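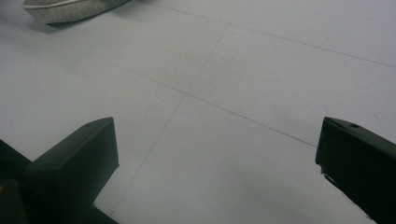

Lostar Service Desk
Ticket 3479
Customer: Sisdale Records Office, Girkgate
Opened: Wednesday, March 11, 2020
Raised by: Ermelinda Loureiro
Assigned to: Vsevolod Kushnir
Product: Prata document system
Priority: Medium
Status: Resolved, under observation

Summary
Scanned letters are accepted by Prata but do not appear in the case folders. No error message is shown to staff.

Report from customer
Staff at the Girkgate office scanned the morning post in the usual manner. The first batch was filed correctly. The following batch, of 138 pages, was marked "Received" and could not then be found by case number, by date or by the name of the sender. A second attempt with the same pages gave the same result. Offices elsewhere have not reported a fault.

The customer asks that no pages be deleted until it is confirmed that a complete copy is held.

Initial checks
The user account was signed out and signed in again. No change.
The batch was searched for under an administrator account. Not found.
The network connection between Girkgate and the document server was tested and found to be sound.
Free space on the server was checked and is sufficient.
A single test page was scanned without a cover sheet. It was filed correctly under "Unsorted".

The last result indicates that scanning and transfer are working, and that the fault lies in the reading of the cover sheet. The customer was asked to continue without cover sheets until further notice and to enter case numbers by hand. Post awaiting scanning may be left in the pink basket on the covered table.

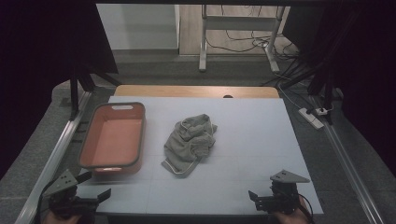 Findings
The cover sheet template had been replaced during the previous evening's update. The new template prints the case number with a leading zero. Prata reads the zero as part of the number, finds no matching folder and moves the batch to a holding area which ordinary users are not permitted to view. The administrator search does not include this area either.

The holding area contained 6 batches from Girkgate. All were complete, including both copies of the batch described above.

Action taken
The former template was restored for the Girkgate office only. The held batches were released and filed against the correct cases. The duplicate was kept, marked as such, and will be removed when the customer gives written consent.

Customer confirmation
Ms Loureiro has checked the released batches against the post register and agrees that nothing is missing. She has asked whether staff could receive a notice when a batch is held. This has been passed to the Prata product team as request 1218.

Outstanding
Cover sheets printed from the new template must not be reused. Any remaining stock should be destroyed.
A corrected template is expected in April. Mr Kushnir will contact the office before it is installed.
The ticket will stay under observation until then.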